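Flestham 馆藏期刊数字化项目阶段进展报告
报送：Stevik 基金会项目管理处
报告日期：2023年2月10日

一、总体进度
本阶段完成Ojeda地方报刊合订本扫描1296册，占计划总量的大约50%。扫描分辨率、色彩校正和文件命名均按合同附件执行。去年10月因纸张脱酸工序返工，进度一度滞后，目前已追回。仍有9册因装订过紧无法平摊，待拆线后补扫。

二、质量抽检
抽检由Nele Sperling负责。主要问题为页码跳号和书脊处文字变形，前者已全部更正，后者需重新拍摄。竖排铅字版面的文字识别错误率仍高于横排版面，广告栏尤甚，拟以人工校对处理，所需工时列入下阶段预算。 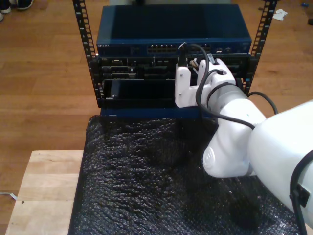 三、存储与传输
主文件以无损格式保存，访问副本另行压缩，两套文件分开存放，校验值每次写入后比对。Cuduvham分馆目前仍以移动硬盘转交数据，交接登记耗时较多，且曾出现批次重号。下阶段拟改为馆内有线网络直传，交换机采用NETGEAR品牌，装于开放式机架上，机架立柱带方孔，日后增装存储设备可沿用同一规格的安装件。布线路由已与分馆确认，避开书库防火分区。

四、经费执行
扫描与修复两项支出在预算之内。脱酸耗材超支，拟从差旅科目调剂，调剂申请随本报告一并提交，请予批复。

五、下阶段安排
1. 完成装订过紧册次的拆线与补扫；
2. 启动广告栏人工校对；
3. 新增2名编目人员，补录缺失的刊期与版次信息；
4. 提交访问平台检索字段方案。

附件：抽检记录表、支出明细表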